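Filed under: Course Notes > Robotics Club > Cloth Handling

07/12/2024 | Kojo Kpodo

Okay, cloth week! If you missed the October session on grip points, skim that handout first, as I'm going to race past it.

The job for your Casteo project is to get both arms to take the top edge of a cloth and spread it out for folding. Sounds easy (ha). A box keeps its shape when you grab it, but cloth changes with every move, so the program can't just replay the same path. My first try needed 31 runs before I liked the colour thresholds, and I still fiddle with them.

Before you call the fold routine, check for flaps. With a corner doubled over, your edge finder may lock onto the flap's edge and you'll fold the wrong shape. 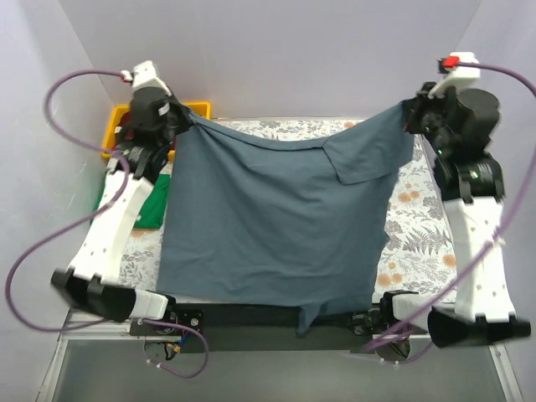
Issahaku group asked whether they could simply pull harder until the flap opens. Please don't! Let go on one side, regrip nearer the real corner, then lift slowly. Keep both arms at the same height and log 14 runs each.

We use cookies to remember your settings. Accept | Manage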